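Resurfacing worn worktops: questions for a workshop manager

10th January

Grandeck has been refinishing worktops and counters for 15 years, mostly for cafés, schools and small offices. Its workshop manager agreed to talk about oil, abrasives and dust, on condition that we left names out and kept to technical matters.

Why tops fail

The first question was what brings most jobs in. "Water at the joints," the manager said. "People blame scratches. A scratch is a surface fault and it can be sanded. Once water has got under the finish at a joint, the board swells and the edge lifts, and then you are talking about replacement."

The workshop logged 522 tops last year. Of those, 351 were refinished and the rest were condemned or sent back untouched. The manager puts the second group down to late reporting. Most customers had noticed a raised edge months before they rang.

Solid wood and laminate are priced separately. "With laminate there is a printed layer and very little above it. You can clean it and you can reseal the edges. If you sand it you go through the pattern. We turn that work down and tell the customer why."

Choosing a finish

Grandeck uses two products on solid wood. Tawfik is a hard oil, applied in thin coats and buffed by hand. Zuvham is a water-based lacquer, sprayed. The manager prefers the oil for anything that will be wiped down several times a day.

"Lacquer looks better for the first year. When it goes, it goes in patches, and you have to strip the whole top to put it right. Oil wears evenly and you can treat one area."

Preparation is the same for both. The top is sanded along the grain, wiped, left to dry and sanded again by hand at a finer grade. Cross-grain marks may not show on bare wood but come up dark under the first coat. 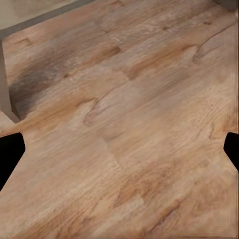 Dust and disposal

Extraction took up the last part of the conversation. The workshop runs a Dustix unit on each sanding bench, with bags changed at the end of every shift. The filters are checked in April, when the benches are stripped down for servicing.

"Fine dust left on a top will spoil a finish faster than a bad oil," the manager said. "We stop sanding 2000 seconds before any lacquer is sprayed. It is an odd figure. It came from the timer we had at the time and we have kept it."

Oily cloths are laid flat outdoors to dry, then put in a lidded metal bin. They are never left in a heap, as they can heat up and catch fire without a flame near them. Customers who re-oil their own tops are given the same instruction in writing, along with a note of the product used and the date of the last coat.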